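Bunting Obituary Transcriptions
README

Transcribed death and funeral notices from the Bunting district, covering the years the local paper was still set by hand and the first decades after. Release for February.

What's in the release

notices.csv has one row per notice, 1,000 rows in all.
people.csv has one row per person named in a notice, linked back by notice_id.
places.csv lists the place names as printed, with the spelling we settled on beside each.
checked.csv holds 200 notices that were typed twice by different people and compared line by line.

All files are UTF-8, comma separated, with a header row. Empty cells mean the notice didn't say. We don't use zero or "unknown".

Fields in notices.csv

notice_id: a running number, never reused.
surname, given_names: as printed, including initials where that is all we have.
known_as: nickname, if the notice gave one.
age: as printed. Ages under one year are left blank and written out in the remarks column.
residence: last place of residence.
kind: death, funeral, thanks or in memoriam.
text: the full wording, with line breaks taken out and hyphenated words joined up again.
remarks: anything the typist wanted to flag. 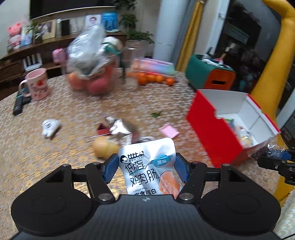 A married woman is often listed only under her husband's name, such as "Mrs" and his initials. We have left these rows as they are and put her own name in known_as only if it turned up in the same notice. Please don't fill these in from family trees and send them back as corrections. If you have a source, send the source and we'll add it to the remarks.

Sources and how the typing was done

The notices come from bound volumes and from clippings kept by families in Plelemeck and Ostidon. Pauline Yeoman did most of the reading and typing. Trevor Pickering checked the place names and wrote the script that splits people out of the notice text. The script misses second marriages where the notice runs two surnames together, and 15 rows were fixed by hand. They are marked "hand" in the remarks.

Spelling follows the page. If the paper printed "Osterden" for Ostidon, the text column says Osterden and places.csv gives the match. Honours, lodge memberships and military ranks are typed as they stand and haven't been checked against anything.
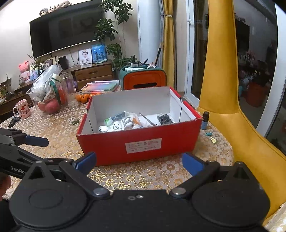 Clippings are harder to cite than volumes. Most have lost their date and page number, and a few were pasted over one another, so the source column gives the family's name and the box number and leaves the rest empty. Boxes get a white label on the front panel, like the one on the red box, and the number on the label is what goes in the source column. If a clipping was on loan and has gone back to the family, the source column ends in R.

Known problems

The same death can appear in several rows, as a death notice, a funeral notice and a card of thanks. Counting rows won't give you the number of people who died. Use people.csv and filter on role = deceased, and even then expect a few doubles where the paper spelled the name two ways.

Coverage is uneven. Farming families and churchgoers are well represented. People who came for seasonal work and died here mostly aren't, and neither are the early residents of the Arkodov road camps, whose deaths went in another paper that we haven't been able to find.

Some causes of death are given in plain terms that families may find hard to read. We haven't softened or removed any of them.

Use

Free for family history, teaching and research. Please cite it as "Bunting Obituary Transcriptions" with the release month. Don't load the names into a service that sells them back to relatives.

If you are related to someone in the file and want a notice left out of the next release, write to Pauline with the notice_id. You don't have to give a reason.

Corrections

Send the notice_id, the column, what it says now and what it should say. One correction per line in a plain text file is easiest to work with. Trevor goes through them before each release and adds the changes to changes.txt with the initials of whoever sent them.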